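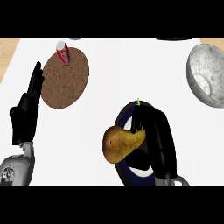 July, 7:40 a.m. Pear storage, second pull. Carhuamaca fruit, cold room 2.

Took the next set out at 6 and left it on the bench to come up to room temperature before testing. Variety is Fodon, all from the upper block. Fidelina Yupanqui logged the room overnight; no door alarms, humidity steady until the defrost cycle, then a dip that recovered by itself.

Firmness first, two readings per fruit on opposite cheeks, skin removed with the peeler. Used the Wovton gauge with the 8 mm tip. Zeroed before each tray. One reading thrown out, tip went in at an angle. Upper-block fruit is softer than the last pull but still holds at the neck. Core browning in the cut halves: slight, confined to the carpel walls.

Juice for soluble solids pressed through cheesecloth, 40 mL per sample. Refractometer drifted after the third tray. Rinsed the prism, rechecked with distilled water, repeated that tray. Old values struck out on the sheet, new ones beside them.

Weight loss: crate 428 was tared with the wet liner in it last time, so its first figure is no good. Retared dry. Starting weight has to be taken from the Grirnberg packing slip, which rounds to the nearest 300 g. Flag it in the table and leave it out of the mean.

Starch-iodine not run. Stock bottle is past its date and the color was weak on the check slice. F. Cabrera is mixing fresh.

Next: lower block, same order. Move the logger off the top shelf, it sits in the fan stream. Check whether ethylene filters were changed at loading; the sheet has a tick but no initials.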